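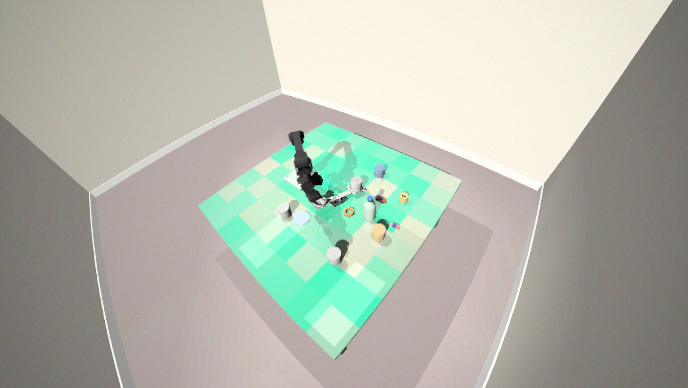

Babatunde Onyeka nos escribe que la expresión «buena presencia» no ofende a nadie, que todo empleador tiene derecho a esperar de su personal un aspecto cuidado y que convertir dos palabras de un anuncio en un asunto de discriminación resta seriedad a las discriminaciones verdaderas. Su carta llegó en respuesta a nuestra nota de julio sobre las ofertas de empleo de la comarca y merece una contestación detenida, pues resume con corrección y sin mala fe la postura de buena parte del sector.

Conviene empezar por lo que se comparte. Un establecimiento abierto al público puede pedir higiene, uniforme limpio y puntualidad. Puede pedir también que el pelo vaya recogido donde se manipulan alimentos y que el calzado sea seguro donde el suelo lo exige. Ninguna de estas condiciones figura entre nuestras objeciones. Todas ellas se pueden escribir con sus propias palabras, y quien las lee sabe a qué atenerse antes de presentarse.

La buena presencia es otra cosa. Es una exigencia sin contenido declarado, cuyo significado queda en manos de quien entrevista y se descubre, por lo general, cuando ya se ha sido rechazada. El participio va en femenino con intención. Nuestra asociación revisó durante el primer semestre las 1363 ofertas que el portal Ki publicó para Ronasbridge y Zorarberg, y la fórmula aparece sobre todo en los puestos de recepción, azafata, dependienta, secretaría y atención en sala. En los anuncios de almacén, reparto, mantenimiento y jefatura de turno es excepcional. No sostenemos que un recuento de este tipo pruebe la intención de cada empresa. Sostenemos que describe una costumbre, y que la costumbre distribuye la exigencia de agradar de una manera que difícilmente puede llamarse neutral.

Se nos responde que esos puestos son precisamente los de cara al público y que la diferencia se explica por la función. El argumento sería más sólido si se aplicara a todos los empleos en los que se trata con clientes. El repartidor llama a la puerta de los domicilios, el técnico de calderas entra en la cocina y el comercial de maquinaria se sienta a negociar con el comprador. A ninguno se le pide en el anuncio que resulte grato a la vista. Se le pide carné de conducir, experiencia o disponibilidad para viajar. La mujer que atiende un mostrador ha de acreditar también su experiencia, con frecuencia un segundo idioma y, además, algo que ningún título certifica.

El caso de la cadena hotelera Lamum es ilustrativo. Su manual de imagen, que varias trabajadoras nos facilitaron y cuya vigencia la empresa ha confirmado, dedica cinco páginas a la apariencia del personal femenino de recepción. Se regulan en ellas el tono del maquillaje, la altura mínima del tacón, el largo de las uñas y la conveniencia de «una sonrisa permanente». Las indicaciones para el personal masculino del mismo departamento ocupan un párrafo: afeitado o barba arreglada, corbata de la casa, zapato negro. Ambos grupos hacen el mismo trabajo, en los mismos turnos y detrás del mismo mostrador.

La dirección de Lamum alega que el manual se redactó hace años, que hoy se interpreta con flexibilidad y que jamás se ha despedido a nadie por no maquillarse. Damos por buena la afirmación. Pero una norma que se mantiene por escrito y se aplica según el criterio del superior inmediato no es una norma flexible; es una norma arbitraria. La empleada que se lleva bien con su encargado podrá usar zapato plano. La que haya reclamado unas horas extraordinarias tal vez descubra que el tacón vuelve a ser obligatorio. Si la empresa no piensa exigir esas páginas, lo razonable es que las retire.

Está además la cuestión del coste, que suele despacharse con una sonrisa. El maquillaje que Lamum recomienda no lo paga Lamum. Tampoco las medias, que según el manual deben llevarse también en verano, ni la peluquería, ni el segundo par de zapatos. Pedimos a un grupo de recepcionistas que anotara durante un trimestre lo que gastaba por este concepto, y la cifra media equivalía a alrededor de 14 horas de su salario. Es una muestra pequeña y no pretendemos extrapolarla a todo el sector. Con todo, si a los varones de la plantilla se les anunciara que han de trabajar casi dos jornadas sin cobrar para conservar el aspecto que la casa desea, es de suponer que el comité de empresa lo incluiría en el orden del día.

A ese gasto ha de sumarse el tiempo. Varias de las mujeres consultadas calculan que su preparación les exige llegar antes que sus compañeros, en un turno que ya comienza a las seis. Ese tiempo no consta en ningún registro horario. Y está la salud: hablamos de jornadas completas de pie, con un calzado que ningún servicio de prevención aconsejaría para permanecer de pie.

El señor Onyeka introduce en su carta un segundo argumento, más delicado. Afirma que muchas mujeres se arreglan por gusto y que campañas como la nuestra las tratan como si no supieran lo que quieren. La objeción debe tomarse en serio. Esta asociación no tiene opinión alguna sobre los tacones, el carmín o las uñas de nadie, y desconfiaría de cualquier entidad que la tuviera. Quien disfrute maquillándose para ir a trabajar seguirá haciéndolo el día en que el manual desaparezca. La libertad de elegir se comprueba en la posibilidad de decir que no sin consecuencias, y es esa posibilidad la que hoy falta. Invocar el gusto de unas para justificar la obligación de todas es un razonamiento que en otros ámbitos no se admitiría.

Tampoco debe olvidarse a quiénes deja fuera la fórmula. La buena presencia tiene edad, aunque el anuncio no la mencione. Tiene talla y, con demasiada frecuencia, tiene también color de piel y textura de cabello. Una candidata de Zorarberg, con más de veinte años de oficio en agencias de viajes, nos relató que en la entrevista se le hicieron dos preguntas sobre su experiencia y el resto sobre si se veía «con energía para dar imagen». No obtuvo el puesto. No podrá demostrar nunca por qué, y en esa imposibilidad reside la utilidad de la expresión para quien la emplea: permite descartar sin motivar. Las leyes que prohíben seleccionar por sexo, edad u origen pierden buena parte de su eficacia si se tolera una categoría que puede contenerlos todos sin nombrar ninguno.

Algunas voces del propio sector nos han pedido prudencia. Temen que una regulación más estricta recaiga sobre los pequeños comercios, que no disponen de departamento jurídico y que copian los textos de sus anuncios de otros anteriores. Comprendemos la inquietud y por ello nuestras propuestas son modestas. Solicitamos al portal Ki que deje de ofrecer «buena presencia» entre los requisitos que el anunciante puede marcar con una casilla; hoy figura allí entre «vehículo propio» e «incorporación inmediata», como si fuera un dato de la misma naturaleza. Solicitamos al ayuntamiento de Ronasbridge que excluya la expresión de las ofertas tramitadas por su servicio municipal de empleo - lo que no requiere ordenanza alguna, basta una instrucción interna - y que ofrezca a los comercios un modelo de anuncio alternativo. Y solicitamos a las empresas con manual de imagen que lo redacten en términos idénticos para toda la plantilla o que costeen íntegramente lo que exigen de más a una parte de ella.

Cinco establecimientos de la comarca han revisado ya sus ofertas tras la nota de julio. Uno de ellos, una ferretería, sustituyó la fórmula por «trato amable y ropa de trabajo limpia, que facilitamos nosotros». La frase es más larga, pero dice lo que la empresa necesita y quién lo paga.

Ki ha acusado recibo de nuestra petición sin comprometer plazo. El ayuntamiento la ha remitido al área de promoción económica, decisión que nos parece discutible: la materia corresponde al área de igualdad, y así lo hemos hecho constar en el registro. En cuanto a Lamum, su dirección se ha ofrecido a recibirnos cuando concluya la temporada alta. Acudiremos con el manual, con las anotaciones de gasto y con la carta del señor Onyeka, a quien agradecemos el tono y a quien hemos invitado a asistir.

Publicado el 18 sep 2022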